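Tallomix presenta Rutis, un servicio para neveras pequeñas y oficinas con mucha confianza en sí mismas

30 de abril de 2021 — Tallomix, empresa dedicada al orden de espacios compartidos, lanza hoy Rutis, un servicio de revisión y reorganización de neveras comunes para oficinas, talleres y estudios. El programa arranca con tarifa única, visitas semanales y la convicción de que un táper sin nombre en abril sigue siendo el mismo táper sin nombre en mayo.

La nevera pequeña de oficina se compra para cuatro refrescos y acaba alojando la alimentación completa de una plantilla. Tallomix lleva tres años ordenando almacenes y salas de reuniones, y en casi todas las visitas los clientes terminaban señalando, con cierta vergüenza, el mismo electrodoméstico blanco del rincón.

Cada visita de Rutis sigue un orden fijo. Se abre la puerta del todo, se vacía balda por balda empezando por la del medio, se limpian los estantes y se devuelve cada cosa a un sitio con lógica: lo que se come hoy, delante; lo que gotea, abajo; lo que lleva allí desde la última cena de Navidad, a una bolsa aparte durante siete días, por si aparece un dueño con remordimientos. Pasado el plazo, la bolsa se retira sin ceremonia.

El servicio incluye etiquetas adhesivas de Wandeo, resistentes a la humedad y con espacio para nombre y fecha. El espacio para excusas se estudió y se descartó.

La fase piloto se ha desarrollado en los talleres de Khalaf, una antigua nave de ladrillo donde la nevera convive con estanterías metálicas, calzado y cables. 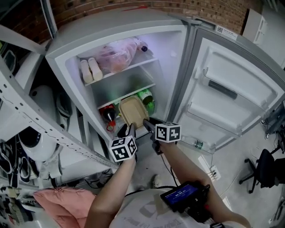
Rutis presta especial atención a la balda intermedia, que en una nevera de este tamaño es el único terreno llano al alcance de todos y, por tanto, el más disputado. Es también donde los recipientes grandes se atraviesan. El de color tostado, con su tapa, sale en diagonal y con las dos manos, entre una botella verde tumbada al fondo y otra de tapón rojo a la izquierda. El protocolo recomienda sacar primero la pieza más ancha y decidir después si merece volver.

Las botellas tumbadas reciben un capítulo propio en la guía de uso que se entrega a cada cliente. Tallomix las tolera si están cerradas y su propietario responde por ellas.

Rutis está disponible desde hoy para neveras de hasta 100 litros. Los modelos mayores requieren visita previa y, en algunos casos, una conversación con la plantilla. Las solicitudes se tramitan a través del formulario de contacto de la web de Tallomix, donde también puede descargarse la guía completa.

Contacto para medios: departamento de comunicación de Tallomix.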